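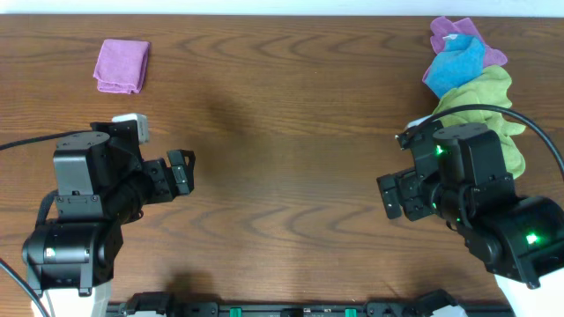 Folded pink cloth, upper left. Three more cloths in a pile, upper right.

Who runs the page? Local politics and the anonymous account
Speaker notes – Wilma Tennant
Evening session, Drilport library, 21 minutes plus questions

Opening

Start with the post. Read it out loud, slowly: "Ask the council why the Halim contract was signed on a Sunday." Leave a pause after it.

That post went up in June on a page called Skultgate. By the next morning most of Drilport had seen it or been told about it. The council put out a statement before lunch. It was the first time the council had answered a Facebook page, and it did so without naming the page.

Say who I am. I covered Drilport council for 15 years, first for the paper and then, after the paper closed its office, for my own newsletter. I have no connection to Skultgate. I have been asked several times if I run it. I don't.

What the page is

Skultgate posts about local government and very little else. Planning, bus contracts, parking, who sat next to whom at a dinner. It has 2201 followers. Drilport is a small town, so that is a large share of the people who vote in a council election.

The name comes from the Skult Gate underpass, which flooded two winters running while the repair money sat unspent. Younger people in the room may not remember this. Explain it if there are blank faces, skip it if not.

No name on the page, no phone number. Messages get answered late at night. I have had replies to two of mine, both polite, both short.

The Halim contract

Keep this part strictly to the record.

Halim is the company that took over the town's bus routes. The contract was signed at a weekend, after the council meeting where it was meant to be discussed had been postponed. Skultgate posted the signature page. The council said the date was correct and that signing on a weekend broke no rule. Both of those things are true as far as I can find.

What the page added was a claim that a councilor had been promised something in return. It gave no document for that. I asked for one and did not get it. Say clearly that I have seen no evidence for it and will not repeat the name.

Two councilors spoke to me for this talk. Hakim Hartono thinks the page has done harm. His view is that he can be accused at midnight and has no one to call in the morning. Yolotzin Ochoa voted against the contract and thinks the page got people to read council papers for the first time in years. She also said she would not want to be its next subject.

Read Hartono's line in full if time allows. It is on the yellow card.

How much of it holds up

Anjani Nair and I went back through the posts from the spring and picked out the ones that made a claim we could check. Most were right. 4 were wrong, and one of those was corrected by the page itself. The other three are still up.

The mistakes were mostly old information posted as new. A planning application had been withdrawn and the page had not noticed. I have made that same mistake in print, and had to run a correction on page two.

Do not get drawn into guessing who it is. Someone will ask. The answer is that I don't know, and that two people in town have already been wrongly named and had a bad week each.

Clalance

Clalance is the residents' group that started after the bus story. Wahyudi Wijaya runs the meetings. They file records requests under their own names and put the replies online, including the dull ones. It is slower. A request takes around a month, and half of what comes back is blacked out.

Their first request was for the Halim papers. It confirmed the date and the price. It said nothing either way about the promise.

Point to make here – Clalance would not have known what to ask for without the Skultgate post. Wijaya says so himself. He also says people now bring him rumors from the page and expect him to prove them by the weekend.

What I would like from the council

Publish contracts when they are signed. Put the reason for a postponed meeting in the minutes. Answer the phone to newsletters as well as newspapers.

Hartono and Ochoa both support the first one. The second is on the agenda for the autumn.

Questions

Ask people to give their name if they are willing, and take the question anyway if they are not. Anjani has the spare microphone. The library closes at nine and the side door locks first, so use the front.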